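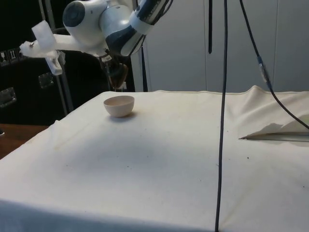
Page last changed 19/08/2026

Subject: Re: [immersive-docs] Elel, the headset piece on rent strikes

Noémie Charpentier wrote:

> Elel is done and we start showing it in December. It's a 3-chapter
> VR piece set in a tenants' meeting. You sit in the circle while
> people who went through the Pundodow evictions talk about that
> year. In testing at Stustow, 100 visitors filled in our form and
> nearly all of them said they felt "closer" to the tenants
> afterward. We think this could change how landlords and city staff
> see the issue. Would anyone on the list host it?

Noémie,

Congratulations on getting it finished, first of all. I've sat through enough of these funding rounds to know what that takes.

I have trouble with the claim, though. Your 100 visitors walked into a community arts space and put on a headset to hear about evictions. I'd bet most of them were close to the tenants before they sat down. And you asked them right after they took the thing off, with the people who made it standing there. What did they say a month later? Did anybody ask?

We went through this with Afridi. We had 1000 forms, lovely numbers, and we put them in every application for two years. Then a funder wanted to know how many of those people had done anything at all, even signed up for a newsletter, and we had no idea. I still wince.

The landlords are the other part. How do you plan to get one into the chair? If there is a list of city staff who have agreed to come, say so, it would make a much stronger pitch than the form does.

Some practical questions. How long is the full run with all the chapters? Can it be watched seated by someone who wears glasses? Do the tenants get a say if they want their interview pulled later on? Your mail doesn't mention consent, and with faces and voices I would want to read the wording before we put up a poster.

Also the budget. You told me 4000 per venue last time. Does that include someone to run the headsets, or do we find that person?

I'm not saying no. Send me the interviews as plain audio and let me listen to those first. If they hold up without the room around them I'll take it to our programming group.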